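Priddale Makerspace
Bench and small parts check – December

1. Blue perforated bench top
Surface clean, no burrs felt at the holes. OK.
Comment: a few holes by the wall had sawdust in them. Vacuumed.

2. Wood board
Check for splinters, lifted strips and movement when pushed by hand. OK.
Comment: strips are tight and the front edge is smooth. Light sanding due before the Urnesville open day.

3. Shape blocks
Plastic blocks, including the red star. Feel each one for cracks and sharp corners. OK, with one note.
Comment: wipe with a damp cloth only – the spray cleaner leaves a film. Any cracked block goes in the trash, no gluing.

Keep blocks on the board during use. One on the floor is a slip hazard.
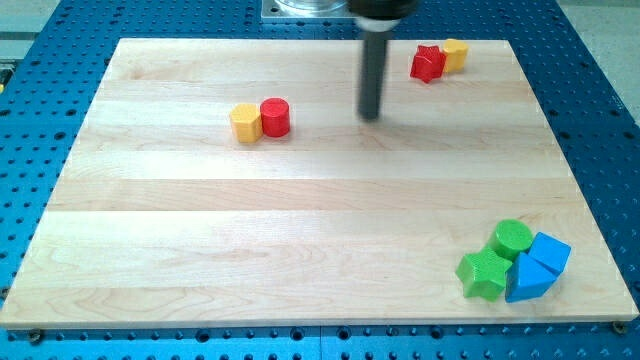 4. Floor within 3 feet of bench
Clear of cords, bags and offcuts. NOT OK.
Comment: extension cord across the walkway. Moved, needs a clip.

5. Lighting
Two tubes over the bench, both working. OK.

6. First aid box
Restocked from the Mitcombe order. Eyewash is still missing.

Next check: before the January classes. Items 4 and 6 stay open until then.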